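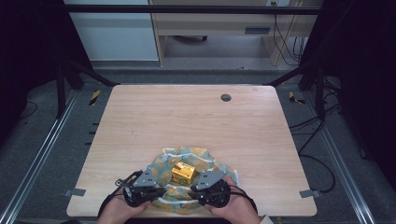
Salazar writes that washing a folding shopping bag on a normal warm cycle took the coating off the inside, and asks what the label should have said. Most of these bags carry no label at all, so treat the fabric as coated until you know otherwise.

Care of Reusable Shopping Bags
By Akihiko Tsuji
15/01/2018
Print | E-mail this page
31 shares | 4 comments

Turn the bag inside out and shake the crumbs from the bottom seam. Wipe the seam with a cloth dampened in warm water and dish soap. Grease from meat trays collects here first.

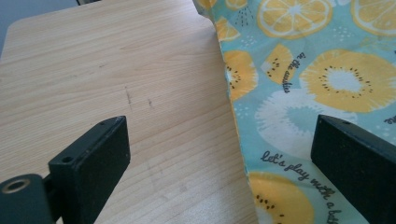
Coated bags are washed by hand in cool water. Soak for 3 minutes, rub the handles together, and rinse until the water runs clear. Do not wring. Wringing cracks the coating along the fold lines, and the cracks hold dirt.

Plain cotton bags can go in the machine with towels. Expect some shrinkage on the first wash — mostly in the handles.

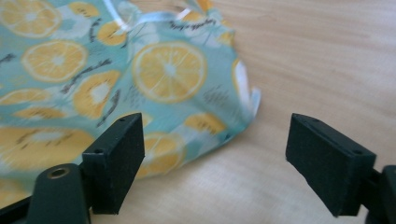

Dry every bag open, hung upside down by the bottom corners. Two clothespins are enough. A bag folded damp will smell within a day or two, and the smell is hard to remove from the seams. If it is already there, soak the bag in 4 parts water to 1 part white vinegar, then rinse and dry again.

Keep one bag for raw meat and mark it inside the hem with laundry pen. Cartons and jars go in first, flat side down, with soft produce on top. 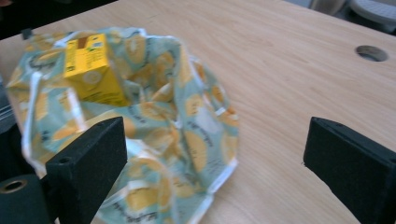 Can a coated bag be ironed to get the creases out?
Heat softens the coating and makes it stick to itself. Hang the bag in a steamy bathroom and smooth it by hand.

Check the handle stitching every January. Loose threads at the top seam should be sewn down with polyester thread — cotton rots sooner.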